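Support > Field Robots > Teleop Recording > Open tickets

Docs Downloads Tickets Status Log in

Bistent teaching mode: robot drifts right when replaying a driven route

Product: Bistent route teaching, Podano base
Site: Drunovmont campus, main plaza
Priority: normal

We teach routes by driving the robot with the remote, then let it replay them on its own. Recording works. On replay the robot holds the path for the first 33 meters, then pulls to the right. Operator has to take over every time. We taught the route 7 times with the same result.

The pull to the right is a problem on this site because of the ground on that side.
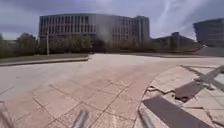 Plaza, broken paving and slabs on the right.

Tried so far:
- Recalibrated the remote sticks. No change.
- Lowered top speed to 55 percent while teaching. Drift starts a little later.
- Deleted all old demos and recorded fresh ones. No change.

Reply from support, 10:40
Please check the delay between stick input and camera in the demo log. If it is over 200 ms, the robot learns each steering correction late. Also tell us if the operator steers in short taps or holds the stick.

Reply from customer, 2:15
Delay is around 240 ms on every demo. Operator uses short taps. We moved the Abreu radio to the other channel and the delay came down under the limit. Then we taught a stretch with a painted line along the left, holding the stick steady and keeping the line on the same side the whole way.
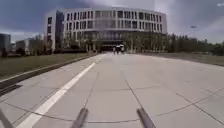

Replay on that stretch stayed straight twice. On the third run it slowed down early and waited, and we had to nudge it with the remote. We have not redone the stretch with the broken paving yet.

Can the old demos be corrected for the delay, or do we need to drive them all again?

Reply from support, 4:05
They need to be driven again. Send us the log from the third run. Leaving the ticket open.

2 people have this problem | 5 comments | Share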